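The Joy of a Plain Block

Walk into the Salgado workshop on the edge of Flokville at nine in the morning and the first thing you notice is the smell of fresh-cut maple. The second is the noise, a cheerful clatter of small pieces tumbling into bins. The owner, who has been making wooden building blocks here since 2000 and would like the blocks to get the attention (we agreed to leave names out of it), was already at the sander when we arrived, and waved us over with a block in each hand.

"Feel that one, then feel this one," she said. The first was straight off the saw. The second had been through the drum and had lost its sharp corners, though only just. "People think smoother is better, so they sand and sand. Then you try to build with it and the whole tower slides away on you! You want a little grip. You want the block to hold on to its neighbor."

Her bestselling set is called the Rosov. It has 100 pieces, all rectangular, all unpainted, and it comes in a cotton bag with no instructions. A customer once wrote to ask whether the leaflet had gone missing, and she wrote back three pages on how to start a tower. She still has a copy pinned over the bench, and she read us parts of it with real delight.

"Always cross your layers," she said. "Two this way, two that way. It's the oldest trick there is and I still love showing it to kids, you can see it land. If all the pieces run the same direction, you've got a pile. Cross them and you've got a building."

We asked about the pieces that end up standing on their ends, which every child seems to try sooner or later. She laughed and put down her coffee.

"Oh, they're the best part! A block lying flat is easy. Stand one up and you have to look at it properly. Is the end square? Is the table level? Are you breathing on it? I've met grown adults who came in to pick up an order and were still here forty minutes later, trying to get one more upright piece on top."

The larger set, the Vimum, adds cubes to the mix. Those took her much longer to get right, and she went through 6 versions before she was happy. A cube shows every mistake, she explained, and when one side is even slightly long the eye goes straight to it. She cuts them from the same boards as the rectangles so the color matches within a set, and she won't use stain.

"The grain is already doing the decorating," she said. "Light wood especially. Put it on a green mat, or a dark rug, anything with some color to it, and it just glows."

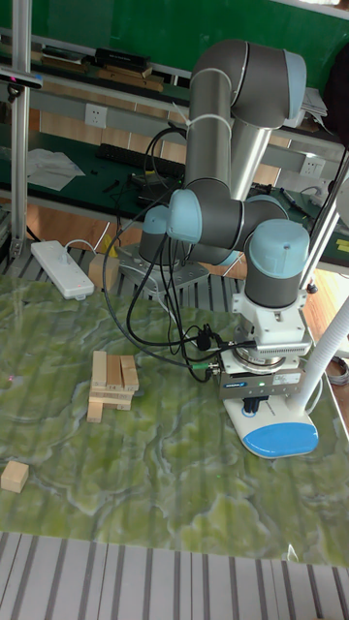
Light natural wood on green: crossed layers, one block on end, and a cube off on its own.

She has strong views on the surface, too. Carpet is hopeless past the fourth layer. Bare tables are fine but loud, and a falling tower sends pieces under the couch. A mat on a firm table is what she recommends to anyone who asks, and plenty do.

The last order she packed before our visit was number 2723, a Rosov set going to a grandfather who had bought one years ago for his kids and wanted a second so the towers could go higher. She let us tie the bag.

"That's my favorite kind of order," she said. "The old blocks will be darker by now and the new ones will be pale. They'll have stripes all the way up!"

The workshop is open mornings through December, and there is a box of odd pieces by the door that visitors are welcome to build with while they wait.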